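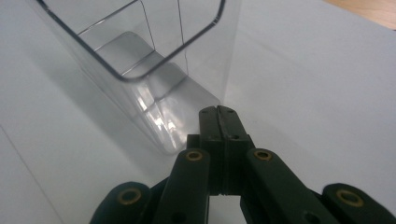

Clear plastic container, rounded corners at the rim.

Pantry and dry storage check — Echeverri Community Kitchen
Done in April by Yesenia Chávez, before the lunch prep started.

1. Floor and shelving
Bottom shelf at least 6 inches off the floor: Yes
Shelves wiped down: Partly
Comment: Flour dust along the back of the second rack. Pull the rack out to clean it. Wiping from the front leaves the corner by the wall.

2. Containers
Lids fit and close all the way: No
Cracks or chips: No
Comment: 2 lids on the rice bins are warped and lift at one side. Put the rice in spare bins until new lids come. Check inside corners and any ledges when washing, old crumbs sit there. Air dry upside down on the rack, no towels.

3. Labels and dates
Every container labeled with contents: Yes
Date opened written on label: Partly
Comment: Lentils and both sugars had no date. Marker was missing from the hook again. I left a new one on a string.

4. Temperature
Room reading: 74 F
Comment: Higher than we want. The vent over the door was shut. Opened it and wrote the reading on the door sheet. Read it again after the ovens have been on for an hour, that is when it climbs.

5. Pests
Droppings, webbing or holes in bags: None seen
Traps dated and in place: Yes
Comment: The trap behind the onion crate had been kicked sideways. Straightened it. Weather strip on the alley door is worn at the bottom and needs replacing.

6. Stock rotation
Older stock in front: No
Comment: Oats were shelved new in front of old. Moved them. One 20-pound bag of Kavley bread flour was open and folded over with a clip. Open flour goes into a bin the same day.

7. Chemicals
Stored away from food: Yes
Comment: Ziko degreaser is back in the mop closet where it belongs. Spray bottle has a label now.

8. Allergens
Nuts on their own shelf, lowest position: Yes
Separate scoops: Partly
Comment: The almond scoop has no color tape. Do not use it for anything else until it does.

Result: Pass with corrections. Rice bin lids, door strip and scoop tape are still open. Percy Guzmán will sign off once they are fixed.

Comments (3)

Percy Guzmán
Lids are ordered. Door strip I can do myself, I have some left over from the office.

Flillura
We use the same sheet at our church kitchen. Do you date the opened spices too, or only the bulk items?

Yesenia Chávez
Spices too — on the bottom of the jar so the label stays readable.

Related
Walk-in cooler check
Hand sink and soap check
How to fill out the door sheet
Receiving deliveries: what to refuse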